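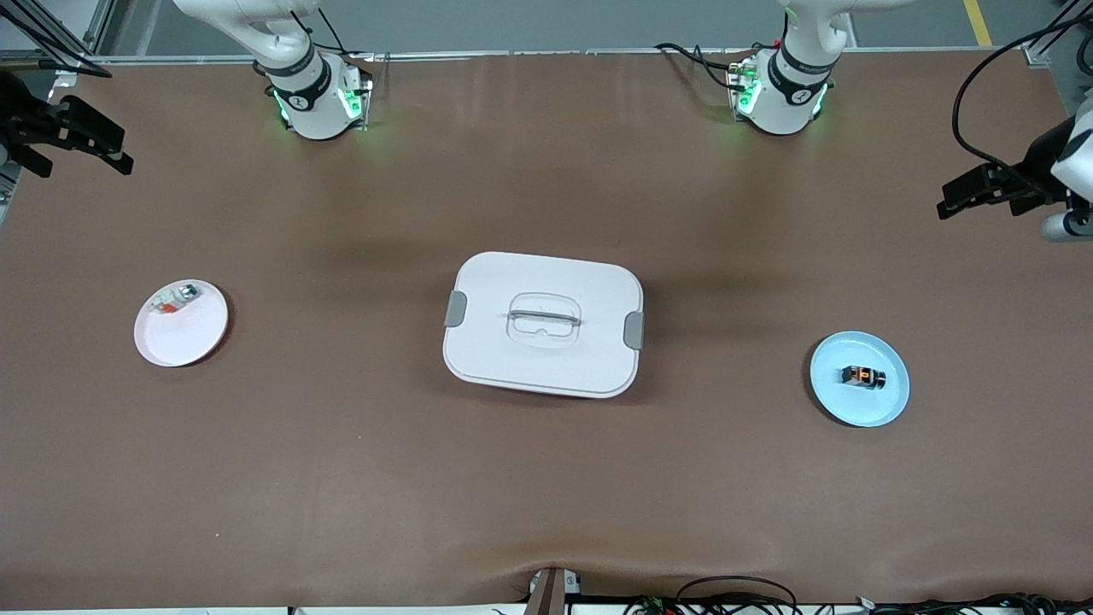 Running a robot demonstration for visitors is a little like having company for dinner, and most of the work is done before anyone rings the bell. When we got ready for our open day at Etley, Banafsheh and I tried all sorts of busy setups before we settled on a simple one. Put your lidded box in the middle, between the two arms, and set a plate on either side with one small object on each. We like a white plate and a light blue one, so you can say "watch the blue plate" and even the folks in the back row know where to look!

Home
Workshops
Open Days
Contact

By Beverley Ruawai
May 18, 2025

Next, smooth the table covering as best you can (a small ripple never hurt us) and mark where the plates go. Run the whole routine 4 times before you open the doors — yes, all 4, even if the first goes beautifully. Keep each group to 14 people, and talk through every move before you press start.

Leave time for questions at the end. The children always have the best ones.

Related
Planning a Visit to Clerow
Talking to a Crowd Over Motor Noise
Notes From the Robles Open Day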